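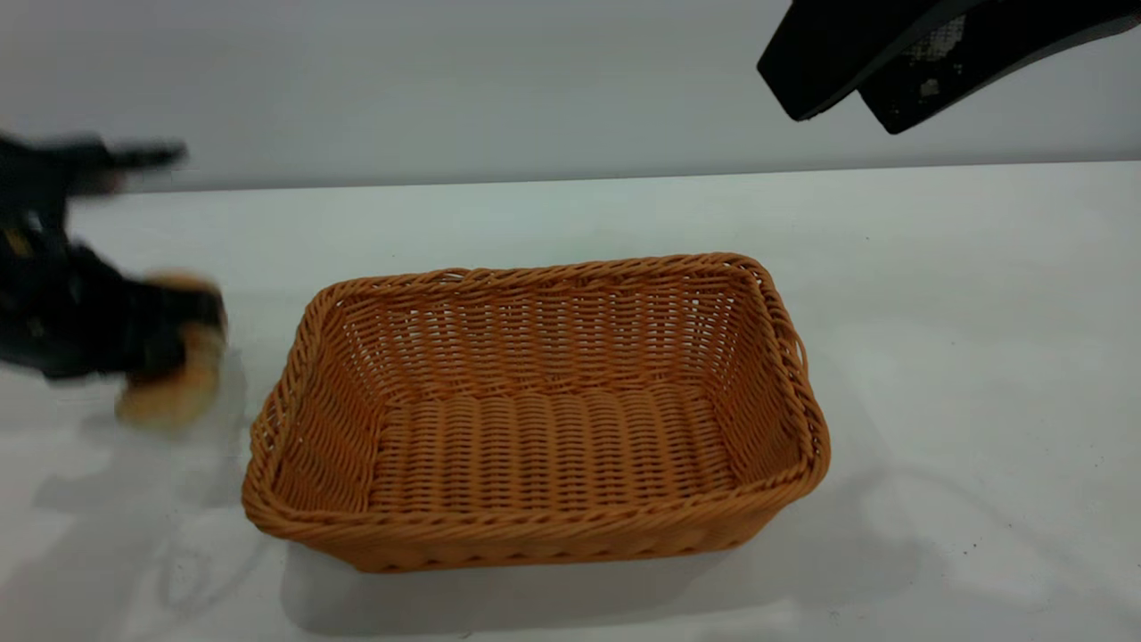

4. Setting up the bread basket

This section covers the Clolter woven basket supplied with the Amadi table service set. The basket is for bread, rolls and dry pastries only. For butter dishes and spreads, see section 5.

Before first use

1. Remove the card sleeve and any ties from the rim.
2. Run a dry cloth along the inside, following the ridges in the floor of the basket.
3. Wipe the outside with a damp cloth and let the basket air dry. Allow up to 2 hours.

Note: The weave is synthetic. Small gaps between the strands are normal and are not a defect.

Placing the basket

4. Wipe the tabletop and dry it.
5. Set the basket on its base with the open side up. It should sit flat without rocking. If it rocks, press down gently on the high corner.
6. Leave space beside the basket so that bread can be moved in and out without catching the rim.
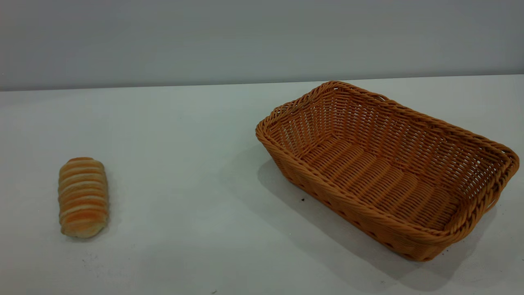
Figure 7. Empty basket with a single oblong roll on the table.

Filling

7. Let fresh bread cool completely. Warm bread gives off steam, and moisture collects in the weave.
8. Line the basket if you are serving floury or seeded rolls. The Orex liner, part no. 319, fits this size – a folded cotton napkin also works.
9. Lay long rolls side by side in the bottom first. Put round rolls on top.
10. Stop when the bread reaches the rim. Do not load more than 600 g.

CAUTION: Keep the basket away from candles, burners and hot pans. The strands soften and lose their shape when heated. Do not put the basket in an oven or microwave, even for a short time.

After the meal

11. Take out any leftover bread and store it in a closed container.
12. Turn the basket over and tap the base to loosen crumbs. Use a soft, dry brush on the ridges.
13. Wipe crumbs off the table before putting the basket back.

Note: Do not soak the basket or wash it in a dishwasher. For stains, see Care Sheet 202.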